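Vellow sorting table: bins creeping toward the back
Ticket 640 / Status: open / Opened 18/01/2020

Hi all! I look after the yellow table (the Vellow, with the black bins on top) and I've got a drifting problem. I line the bins up first thing, and by lunch they've slid back and gone crooked. It's driving me a little nuts — the top is so smooth that nothing stays put.
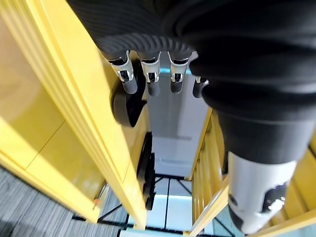

Nurnix Support: Thanks for writing in. Please wipe the top and the undersides of the bins with plain water, dry both, and tell us if they still slide. Did you use any polish on it?

Guilty, I think! We had a bottle of Bepari spray back in September and I used it on everything.
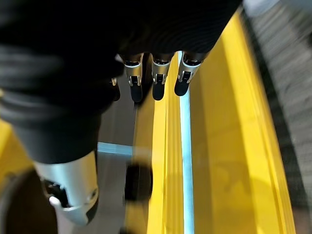

I wiped the top down twice this morning with warm water and a clean rag. It took 6 rags in the end, because the first few came up greasy. I also got into the grooves on the yellow upright, where I bet old spray likes to hide, and did those with a toothbrush.

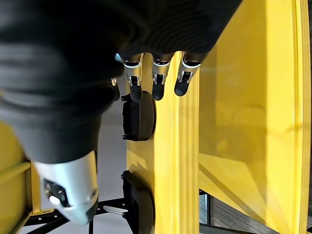

Then I dried everything, put the bins back and gave each one a good shove. Way better, but the one nearest the corner can still be pushed if you lean on it. Would the Meden grip dots work under there, or do they leave marks? I'd rather ask before I stick down a pack of 64.
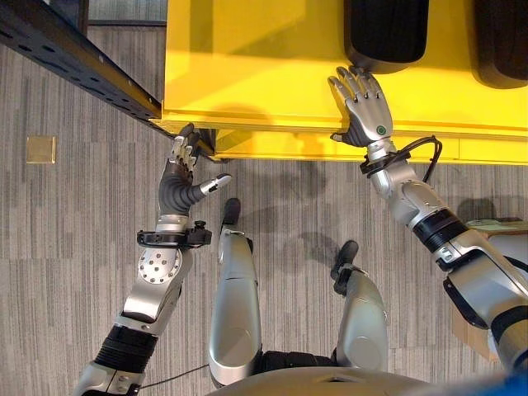
Vellow table with two black bins on top

Leaving this open until I hear back about the dots.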